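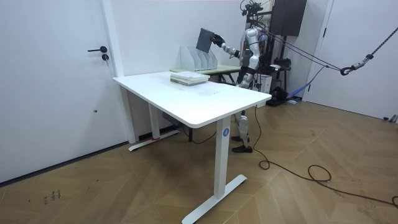 White standing desk with a stack of books and papers; upright file organizer on the smaller table by the wall

Arranging a shared room: what belongs on the standing desk and what belongs in the file organizer?

Posted by Briltitz Reading Room, September 14, 2025

Our office shares one room between several staff members. The furniture consists of a white height-adjustable desk and, beyond it, a smaller table with a light green top set against the wall. A white organizer with slanted upright compartments stands on the smaller table. Books and papers are presently kept in a single pile near the far edge of the desk.

We wish to establish a standing rule for the room. Should the pile be moved into the organizer in full, or should a portion remain on the desk? Guidance is also requested on whether the desk may be raised and lowered with the pile in place. Our inventory lists the desk as item 2197 and the organizer as item 938, but neither entry includes instructions for use.

Dresitz Records Office

An upright organizer is suited to thin items: folders, magazines, loose papers in a cover. Bound books should not be placed in it. They lean, they spread the compartments, and the papers next to them begin to curl.

We recommend the following practice, which has been in force in our own office since July.

Sort the pile once, separating bound books from everything else.
Place folders in the organizer with the spine facing outward, one subject to a compartment.
Label the compartments before they are filled. Our own labels were added afterward and had to be done twice.
Return books to a shelf. If there is no shelf, a low, squared stack on the fixed table is acceptable.

Nothing should remain on the desk at the end of the working day except items in current use. With 11 people using our room, this rule has required two written reminders — a third is being drafted.

Nina

Agree with the above, mostly. A small stack on the desk is fine if it is kept neat.

Faltuseck Facilities Desk

With regard to the height adjustment: please consult the manual for the permitted load. A neat pile will ordinarily travel with the desktop without difficulty, but it should be kept back from the edge, and any cords near the feet of the desk should be checked for slack before the top is raised. The organizer should stay on the fixed table. Our form 2514 covers requests for additional shelving and may be adapted by other offices.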